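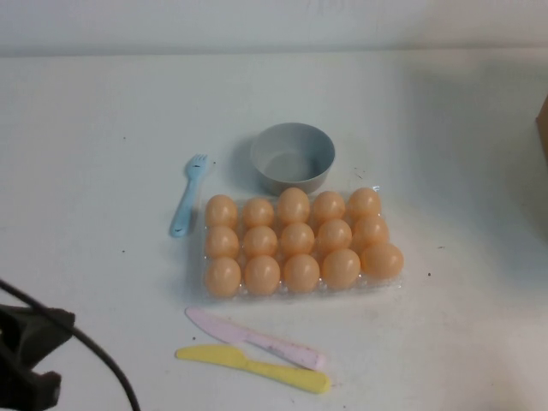
Plastic eggs in a clear tray, with a bowl and toy cutlery on a white table.

Nuvier Laser Arena opens its second floor in July

Laser tag players in Trurnau are getting a whole lot more room to run. Nuvier, the indoor arena on Baxter Street, opens its upstairs level in July, and anyone who has ever been stuck in the old maze with two birthday parties at once will know how welcome that is!

The new floor is called Vivska and it is a proper arena in its own right. It has ramps, a bridge over the middle, a fog corridor and 84 light targets that change color when a team captures them. Players can book it alone or link it with the downstairs maze for one big match, with two staircases joining the levels. Linked games take up to 40 players and last twice as long as the regular ones.

"I've wanted that bridge since the day we signed the lease," said Lejla Popescu, who owns the arena and still referees most evenings. "You get up there and you can see both bases. Of course, both bases can see you too."

The staff have been testing the space after closing time, and the scores are already posted by the front desk. The one to beat is 241, set by one of the party hosts in a solo round, and Popescu says she has tried three times to top it without getting close.

The vests are new as well. They are lighter than the old sets and the straps go small enough for younger kids, so the minimum age drops from seven to six for daytime games. Evening games stay at 10 and up. Closed-toe shoes are required on both levels, and running on the stairs means a trip to the penalty box – that rule goes for parents too.

Party groups will notice some changes. Each booking now comes with 2 games and a private room for an hour and a half, and the rooms have moved to the back of the building, well away from the noise of the lobby. Families can bring their own cake and snacks. Hosts will set up the tables, and there is finally a fridge big enough for a sheet cake.

League night is coming back too, with teams of 3 playing on the linked floors. Sign-up sheets are at the front desk, and players without a team can put their names down to be matched with others.

Doors open at 10 a.m. on the first day, with short practice rounds upstairs until noon and full games after that. Bookings for both levels can be made at the desk or by phone.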